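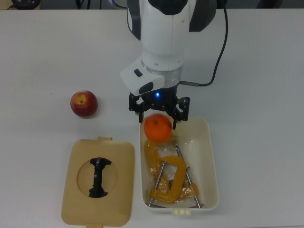
Prerbridge Community Help > PC Gaming > VR Headsets

Wireless streaming stutters every few seconds after moving to a new router

Posted by lowpolyhank, December 1, 2022

I have an Esum headset that I use almost entirely for PC games, streamed over Wi-Fi with the Zanetti desktop app. On my old router it worked well for months. The old router died, I bought a Dustia to replace it, and now the picture hitches every few seconds. It freezes for a moment, the edges go black if I am turning my head, and then it catches up. Audio keeps going through most of it.

What I know so far:

The PC is wired to the router. The headset is on 5 GHz. The headset reports a link speed of 479 Mbps when I stand where I normally play, in the room next to the router. The Zanetti overlay shows network latency sitting low and flat, then a spike, then flat again. The frame rate on the PC stays where it should during the spike, so I don't think the graphics card is the problem.

I have already turned the bitrate down by half and it made no difference that I can see. I have restarted everything more than once. I have also tried a different cable between the PC and the router.

It does the same thing in every game, including the very simple ones and the Zanetti home area with no game running. Playing over the USB cable is perfectly smooth, but I would like to avoid the cable if I can. Is this a setting on the router, or did I buy the wrong router?

quietpixel
Helpful: 3

The fact that halving the bitrate did nothing is a good clue. If you were running out of bandwidth, a lower bitrate would have changed how often it happened or how bad it was. A spike that comes back on a regular schedule usually means something is making the radio stop and do another job for a moment. There are two common causes and you can check both in a few minutes.

First, look at the headset. Esum headsets scan for other networks in the background if location services are on. Go to Settings, then Privacy, and turn location off. Restart the headset afterward. Just putting it to sleep and waking it up does not stop the scan.

Second, look at the router. The Dustia ships with one network name for both bands and a feature that moves devices between them. It is called Smart Steering in the app and Band Management on the web page. Both names are the same switch. Turn it off and give the 5 GHz band its own name. Then connect the headset to that name and tell it to forget the old one. If you leave the old one saved it will go back to it sooner or later.

While you are on that page, change the channel from Auto to a fixed one. Auto on this router will change channels while you are playing. Pick one of the low channels to start with. Set the width to 80 MHz. The 160 setting gives you a bigger link speed number, but it covers channels that have to be shared with weather radar, and the router has to clear off if it hears anything there.

Do these one at a time and play for a few minutes after each. If you change all of it at once you will not know which one fixed it, and the router puts most of these settings back to default when it updates its firmware.

479 is plenty for what you are doing, by the way. I would not buy anything yet.

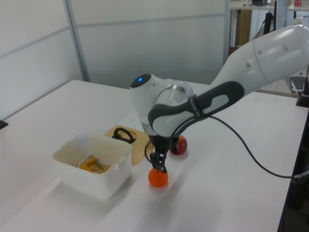
Robot arm and small orange ball on a white tabletop.

mrbasement

Just get a dedicated router for the headset. Wire it to the PC and put nothing else on it. I did this in May and never had a problem again. Those all-in-one routers are junk for VR no matter what you set.

tetherball_616

I have the same headset and the same router, so here is what worked on mine. Location was already off, and it still stuttered. Splitting the bands helped some. What got rid of the rest was on the PC side.

My PC has a Wi-Fi card built into the motherboard. I was using the wired connection like you are, but the card was still turned on and looking for networks, and Zanetti was switching between the two adapters. You can see this in the Zanetti log. Open the app, go to Help, then Show Log, and search for the word "adapter". If it appears over and over with two different names, that is your problem. Disable the Wi-Fi adapter in Device Manager and restart the app. If the log only shows one name, skip all of this.

My spikes were 33 ms before I did it. Now the line on the overlay stays flat for a whole session, apart from the first minute or so after the headset wakes up.

I don't agree that you need a second router. It will work, but it is one more box to power, and you would have to set up internet sharing from the PC if you want the headset online for updates. I would keep that as a last resort.

Reply from lowpolyhank

Location was on. I turned it off and restarted, and the hitches got a lot less frequent but did not go away. Then I split the bands and set a fixed channel with the width at 80, and I played for an hour and saw two small ones. The log only shows the wired adapter, so that one does not apply to me. I had to set the channel twice, because the first time I left the page without pressing Apply at the bottom.

I am marking the first response as the solution. I will try a different channel this weekend to see if the last two go away.

Reply from quietpixel

Two in an hour could be a neighbor's network. Try one of the high channels next, with the width left where it is.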